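Chapter 4
Where the Examples Come From

Most papers on learned grasping give the data one paragraph. We are told how many examples there were and that they were "diverse," and then the author hurries on to the network. This chapter stays with the paragraph. I have come to distrust it more than any other part of a paper, my own included.

Take a set of 1,981 examples recorded with hand-held grippers on a tabletop. The number sounds solid. Before believing it, ask what one example is. Does it start when the fingers begin to move, or when the person picks up the tool? Is a long pause in front of a cup part of the skill, or is it a person thinking?

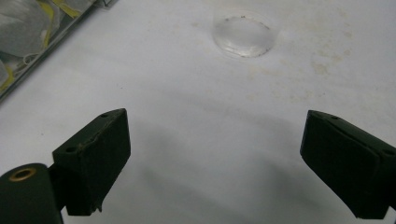 Szu-yu Poon and Loïc Bodin once cut the same recordings separately, using the same written rules. They disagreed on 404 of the cuts. Neither was careless. The rules said "when the task begins," and each had a sensible idea of what that meant. The system trained on Poon's cuts learned to wait.

A second worry is sameness. People settle into habits quickly, and after about 15 tries most of them approach a box from the same side at the same height.
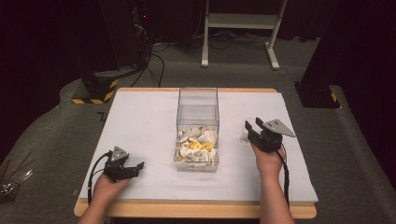
A learner given such records can score well on a test drawn from the same table and the same hands. I would not call that grasping. Ask for a result on a table the system has never met, and notice how often the answer is missing.

Failures are the third worry. In many projects they are thrown out before anyone counts them, so the learner never sees how a person recovers from a bad start. 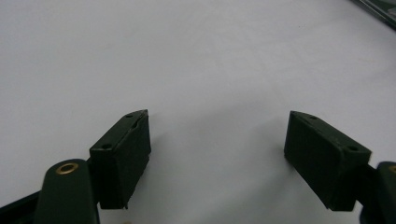 4.1 What Counts as One Example

We begin with the cut. Suppose a recording holds 10 attempts with no clear break between them.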